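About Givadel

Hello, and welcome! We're a small family shop run by Adwoa Addo, and we've been mending, upgrading and generally fussing over desktop computers for 12 years now. 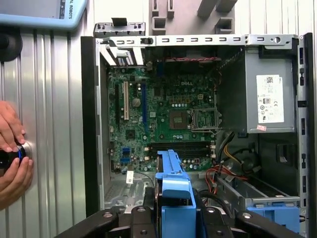 What we do

Repairs, memory upgrades, new drives and custom builds for home and office (our Fenik range starts at 200 pounds), always with a proper chat first.
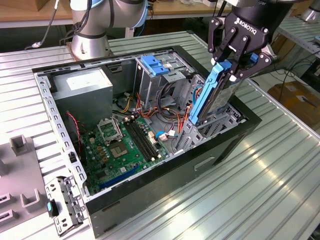 VISIT US

Come and find us on Alcaraz Road, and do bring your questions, however many you have!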